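Standby and the slow drain: what small power supplies use when they are doing nothing

30/08/2020

Print this article | E-mail to a friend
14 shares | 3 comments

The electricity meter in an ordinary flat never quite stops. With the lights off, the washing machine finished and the television dark, the display still creeps upwards. Part of this is the fridge. The remainder is spread over a collection of small power supplies, most of them left in the wall from one year to the next.

A power supply that has nothing to feed still has work to do. It must keep its own control circuit alive, hold the output voltage steady and be ready to deliver current when a device is connected. Older supplies did this badly. They were built on a heavy iron transformer whose primary winding stayed across the mains at all times, and the magnetising current warmed the core whether or not anything was plugged in. A hand laid on one could feel the loss.

The switched-mode supply changed the arithmetic. Mains current is rectified, chopped at high frequency and passed through a much smaller transformer. With no load, the controller stops switching for most of the time and wakes in short bursts to top up the output capacitor. The best designs draw so little in this state that a plug-in meter of the kind sold in hardware shops will read zero.

That zero needs some care. Cheap meters are poor at very low power, partly because of limited resolution and partly because the current drawn is far from a smooth sine wave. Much of it is also reactive, flowing in and out of the input filter without being used. A meter that simply multiplies voltage by current will overstate the load, sometimes by several times. Household bills are based on real power only.

For this article we measured the standby load of a two-bedroom flat in Villunton over 28 days, using a logging analyser made by Merkik and fitted at the consumer unit. The fridge was metered on its own and subtracted. What was left, at night and with everyone asleep, averaged 11 watts. Over a full year a steady load of that size comes to a little over 96 kilowatt-hours.

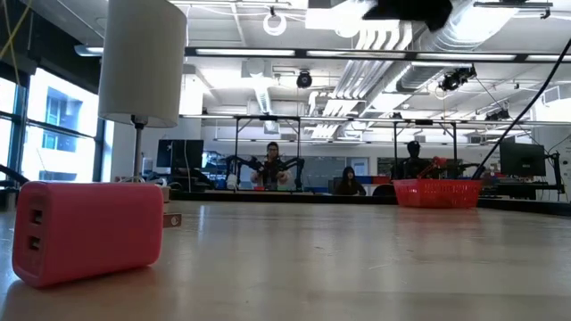

Do idle phone chargers account for most of it?

Chargers made up a very small share of the night load. The router and the television box took 9 watts between them, and every other item in the flat had to fit inside the two that remained.

The result is in line with what engineers have said for years, although advice to householders has been slow to follow. Unplugging a modern charger saves very little. Devices that stay on a network are another matter, as they have to keep a receiver powered and a processor ready to answer. A television box that records at night, or one that fetches its programme guide in the early hours, may not enter a true standby state at all.

Sound equipment is the other usual suspect. Powered loudspeakers and older amplifiers often place the switch on the low-voltage side, after the transformer, so that turning them off silences the output and leaves the input energised. The rating plate gives no hint of this. The only reliable test is to measure at the socket, with the unit switched off, for long enough to catch any periodic wake-up.

Age matters more than price. In a second home, a terraced house in Lund, the largest single standby load after the router was a cordless telephone base with a transformer plug, drawing 5 watts day and night. The handset had been moved to a drawer. Taking the plug out of the wall cut the night load of that house more than every other change we tried.

Switched extension leads are a fair answer where several items are used together, such as a television, a games console and a loudspeaker bar. They suit routers less well. Some models carry out line tests and software updates overnight, and a daily power cut may be treated by the exchange as a fault, with the line speed lowered as a result. Check with the service provider before fitting a timer.

Leads with an automatic master socket need a note of their own. They sense the current taken by one appliance and cut the others when it falls below a set level. The sensing circuit has a draw of its own, and on a lead feeding only modern equipment the saving can be close to nothing.

We will repeat the measurements in October, when heating controls and circulation pumps come back into use. A third property, in Breditz, will be added to the set – it has underfloor heating with a separate actuator on each loop, and these are seldom counted in standby figures.

Print this article | E-mail to a friend
3 comments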